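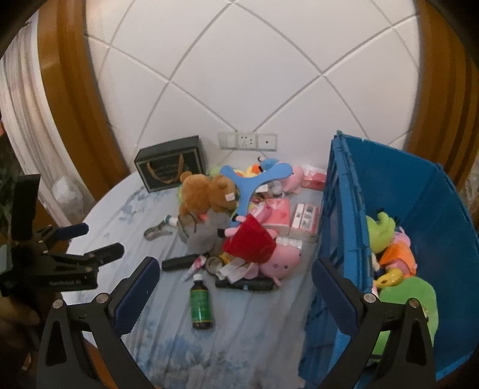 Projects > Flandance > Reports to Funder > Interim Report

Print this page
E-mail this page

Search reports Enter keyword Go

Flandance Household Handling Project
Interim Progress Report to the Hesis Fund
Submitted by the Alldale Institute, Home Systems Group
Reporting period ending in July

1. Purpose of this report

This report covers the second stage of the Flandance project. Under the terms of the grant, the Institute is required to report any fault that affects more than a tenth of the recorded material, and any injury to a person taking part. Both conditions were met during the period. Most of this report therefore deals with the timing fault found in the paired hand-held grippers and with the finger injury at the Zapata Street apartment. Ordinary progress is covered in Section 6.

2. Background to the work

Stage two records people sorting and putting away household goods in lived-in rooms. The operator works with a hand-held gripper in each hand, and the recordings from the two tools are later joined to train the two-armed robot at Alldale. The goods are those found in the homes that take part: soft toys, small boxes, tubes, bottles, packaging and similar articles. Most tasks begin with a mixed pile on a table and end with the goods sorted into a crate or returned to their places.

Mixed piles were chosen at the Fund's request after the stage one review, which found that single objects on a clear surface were too easy to be useful. Piles are harder for the operator as well as for the robot. Soft items hide hard ones, thin plastic wrapping catches on the finger pads, and the operator often has to hold one article back with the left tool while drawing another out with the right. Two-handed moves of this kind depend on the left and right recordings being matched closely in time.

Work took place in four homes. The Zapata Street apartment was used most heavily, as its owners were away for the early summer and had given permission for daily access.

3. The timing fault

3.1 How it was found

The fault was found during training. Trinidad Navarrete, who manages data quality for the project, reported that the Alldale robot was repeatedly closing its right hand too early when lifting plush toys held down by other items. The same behavior did not appear in tasks that used one hand. The first explanation considered was a weak motor in the right wrist. The motor was replaced and the behavior continued.

Ms. Navarrete then compared left and right recordings from a session in which the operator had tapped the two tools together at the beginning and again at the end. The starting taps lined up. The closing taps did not. The gap grew steadily over the session, and by the end it was large enough that a grasp by one hand appeared in the joined recording before the other hand had cleared the way.

3.2 Cause

Each tool keeps its own clock. The clocks are set together when the pair is docked and are meant to be corrected at short intervals during use by a signal from the room computer. A software update installed at the start of the period changed the name of the setting that turns this correction on. The project's start-up script still used the old name. The tools accepted the script without a warning and ran on their own clocks until they were next docked.

Short sessions were barely affected. Operators at Zapata Street had become quick at the work and were leaving the tools undocked for whole mornings, and the worst recordings come from there. The script was written by the Institute and the update was installed by Institute staff. The Institute accepts responsibility for the fault.

3.3 Extent

The project made 1,785 recordings during the period. All were checked. Of these, 521 have a timing gap greater than the limit set in the project plan and have been withdrawn from training. They have been kept in a separate store and are marked so that they cannot be loaded by mistake.

An attempt is being made to recover part of the withdrawn set. Where both taps are present, the drift can be measured and removed. Where the closing tap is missing, the only means of matching the two sides is to find moments when both tools touch the same object, and this has to be done by hand. Crates are of some help, since they move sharply when knocked and the knock can be seen from either side. Soft toys are of little help. The Institute does not wish to give the Fund a recovery figure until the first batch has been reviewed by a second person.

3.4 Effect on the trained system

Two versions of the robot's control software were trained with faulty recordings. Both have been withdrawn. The demonstration given to the Fund's visitors in the spring used an earlier version and was not affected. No version trained on faulty recordings was run outside the fenced test area at Alldale.

4. Injury at Zapata Street

An operator received a pinch injury to the left index finger while freeing a scrap of clear packaging from the linkage of a gripper. The tool was switched on. As the operator pulled at the plastic with the free hand, the trigger was squeezed and the fingers closed. The skin was broken at the side of the nail. First aid was given in the apartment, and the operator saw a doctor the same afternoon and returned to normal duties later in the period. The operator has asked not to be named in this report.

The open cut-outs in the finger linkage were listed as a pinch point in the risk assessment. The assessment stated that tools should be switched off before the linkage is touched. Discussion with all operators showed that this step was widely skipped. Switching off ends the recording, and operators were under the impression that interrupted recordings would count against them. No such rule existed, but the weekly totals posted in the work area gave a fair reason to think so. The totals have been taken down.

The review also noted that loose wrapping had been involved in several stoppages before the injury. These were written up in the session log as nuisances and were never passed to the safety officer.

5. Corrective steps

The following changes have been made:

- The start-up script now reads the clock correction setting back from each tool and will not open a session if it is off.
- Sessions are limited in length, and the tools must be docked between sessions.
- Operators tap the tools together at the beginning and end of every recording. A recording with no closing tap is set aside the same day.
- Software updates are held until a test session has been recorded and checked at Alldale.
- A pause switch has been added that stops finger movement without ending the recording.
- Anything caught in a linkage is to be removed with the blunt hook supplied, with the pause switch on. Bare fingers are not to be used.
- All stoppages caused by a trapped item are copied to the safety officer.

Thin plastic wrapping has not been removed from the tasks. The operators were asked whether it should be, and the majority preferred to keep it with the pause switch in place. The Institute agrees, as wrapping is common in real homes and the robot will meet it. Loose bags large enough to wrap around a tool are now moved out of reach before a session begins.

The pause switch is a temporary fitting held on with a strap. Two operators with smaller hands find it awkward to reach. A revised bracket is being made in the Alldale workshop and will be issued as soon as it has passed a drop test.

6. Progress against plan

Recording stopped for 5 weeks while the fault and the injury were reviewed. It has resumed in three homes. The fourth family has withdrawn for reasons unconnected with these events, and a replacement home is being sought.

The remaining recordings are sound and exceed the minimum needed to begin the crate-sorting trial. That trial will go ahead at Alldale with soft toys and small boxes only. Bottles and tubes will be added later, as the robot's grip on round items lying flat is still poor and they tend to roll away from the pad. The two-handed trial is delayed until enough new recordings are available.

Labeling of the sound recordings is on schedule. The written guide for labelers has been revised to deal with items that are partly hidden under others, a point on which different labelers had been giving different answers.

7. Budget

The review was carried out by existing staff and charged to the quality line, which is now nearly spent. The replacement wrist motor proved unnecessary and has been kept as a spare. The Institute will bear the cost of repeating the withdrawn recordings and makes no claim on the grant for it. The Institute does ask the Fund to approve a transfer from travel to quality, so that the recovery work described in Section 3.3 can be completed by two reviewers working separately.

8. Decisions requested

The Fund is asked to:

(a) accept the later date for the two-handed trial;
(b) approve the transfer from travel to quality;
(c) confirm whether the withdrawn recordings should be kept after recovery work ends or destroyed.

The full session log, the revised risk assessment and the operator statements are available on request. Questions on the timing fault should be sent to Trinidad Navarrete at the Alldale office.

Print this page
E-mail this page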